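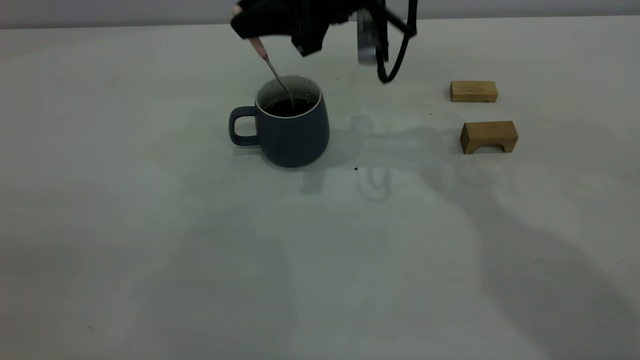 Spoon in mug, held by the gripper over the demonstration table.

Ranik Hand Guide Kit
Teach a task by hand or from a distance

The Ranik Hand Guide Kit is for small teams who want to show a robot arm a task without writing a program for it. One person leads the arm through the movement, the kit records it, and the recording is used to train the arm or simply to play the movement back.

Two ways to demonstrate

By hand: press the ring on the wrist and the arm becomes light. You hold it near the gripper and move it as you want it to move. This way is good for short tasks with slow contact, for example placing a block or pressing a lid.

By remote control: the operator sits at the Jetden leader arm, a small copy of the main arm, and the main arm follows. We recommend this way for stirring, pouring and scooping, because your own hands stay out of the camera view. The trigger of the leader arm opens and closes the gripper – a light pull is enough to hold a spoon by its handle.

What is recorded

Joint positions, gripper opening and the video of up to two cameras are saved together with one clock. Each demonstration is a separate folder with a name, a note and a mark for "keep" or "discard". Bad attempts can be discarded from the foot pedal, so the operator does not need to leave the seat.

Advice for a first task

Start with one mug and one spoon. Move the mug a little between demonstrations, and leave one or two other objects on the table, such as wooden blocks, so the arm learns to work when they are present. Stir slowly. Before you work with liquid, fit the gripper sleeve and guide the cable away from the mug.

"In October we began with the hand mode only, and now almost all our stirring data comes from the leader arm," writes Brisa Nava, who trains new operators at Saltden. "The pedal is the part my people ask for first."

In the box

Jetden leader arm with table clamp
Wrist ring with release button
Foot pedal, cable 2 m
Gripper sleeve, black, washable
Recording software, license for one computer
Printed guide, 17 pages

Cameras and the main arm are not included. The kit fits all Becerra arms with the round wrist plate. For other arms please write to us before ordering.

Price and delivery

Complete kit: $2,650
Leader arm only: $700
Spare gripper sleeve: on request

Orders received until 25th July are sent with the new pedal. Usual delivery time is 8 working days.

Questions about fitting: Macario Jaramillo, technical support, Ranik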